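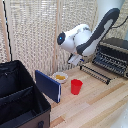 The Calibration Clerk

The Zurkex water meter reports a volume to three decimal places. The third is noise. Gwendolyn Ridgeway had written this in the margin of the training manual during her first month at the district office, and the note had been photocopied into every edition since, slightly more faded each time, until new clerks took it for a printing fault.

Her work was reconciliation. Each meter in the valley sent one reading at midnight. Each pumping station sent one total. The sum of the meters, plus an allowance for leakage, had to match the total within 2 percent. When it did, the day was closed. When it did not, the day stayed open in a list on the left side of her screen until somebody wrote a reason next to it.

On November 17, 2022, the Ezzat station closed to within a tenth of a percent and meter 2138 reported a negative number.

A negative reading has a short list of causes. The meter has been installed backward. The register has failed. Water has flowed from the property into the main. The first was ruled out by the service record, which showed eleven years of ordinary consumption. Gwendolyn sent a request to the field team for the second and put the third aside, on the grounds that the check valve on a Zurkex unit is rated for ten times the pressure any house could produce.

Marilou Baluyot drove out the next morning. Her report was four lines long. The register was sound. The seal was intact. The valve had been bench tested and held. The meter had been swapped for a new one, and the old one was in a bag on the shelf behind the pump room door.

The new meter reported a negative number that night, larger than the first.

"How much larger?" said Chaimae Kettani, who supervised both of them and did not like to be given adjectives.

"The first was minus 3 liters. This is minus 33."

"And the station total?"

"Balances."

Chaimae pulled a chair over and read the columns herself, with a ruler held against the screen. It was true that the station balanced. It was also true that it could not, because 33 liters coming in from a private house ought to have left 33 liters unexplained somewhere else. She moved the ruler down a row at a time. The street had nineteen meters. Eighteen of them had each used slightly more than the day before, and the increases came to 33 liters exactly, with zeros in all three decimal places.

"The third decimal is noise," said Gwendolyn.

"Then where is the noise?"

They pulled the archive. It took most of the afternoon, as the older days were held on the Plostus server, which answered one query at a time and lost its place if anyone else in the building logged in. The property was a two-room house at the top of the street. The account holder was Ghizlane Sqalli. Payments had been made by mail, in full, until the previous March, and since then there had been no consumption to bill. No one had reported the house vacant. No one had requested a shutoff.

The procedure for a suspected death is on page 41 of the manual. Gwendolyn followed it. She called the listed number, which rang. She called the registry office, where a clerk named Omolara Akpan looked up the name, put down the phone for several minutes, and came back to say that the entry was there and dated in the spring. The cause was not something she could give out. There were no heirs on file.

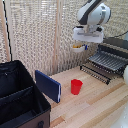 "Was there a well?" Chaimae asked, when the call was over.

There had been a well. It was shown on the survey drawing as a small circle with a line through it, capped when the main was laid. A depth was given, and a note in an older hand that the yield was good. Marilou, who had stood in the yard two days before, said she had seen the cap. It was concrete, with grass grown over one side – and there was a bucket on it, the right way up, with a rope coiled inside. She had not put it in her report because there was no field for it.

A capped well is not connected to the service line. Marilou said so, and then said that she would dig if she was told to.

Chaimae considered the form. The options were Meter Fault, Backflow, Theft and Estimated. Backflow required a shutoff within 24 hours and a lab sample. The sample was taken that evening at the outlet side and sent down to Sanitz, where it was tested for everything on the standard panel. It came back low in chlorine, low in nitrates, and colder than the main by six degrees at the time of collection. The lab had marked it fit to drink and had added, in the space for remarks, the word "very."

The shutoff order sat in the tray until the deadline. At ten minutes to five Gwendolyn took it out, read it through, and initialed the box for Estimated. She entered the consumption as zero. In the space for a reason she wrote that the reading had been reviewed by three members of staff and that no action was required.

At midnight the meter reported minus 41.207. She closed the day.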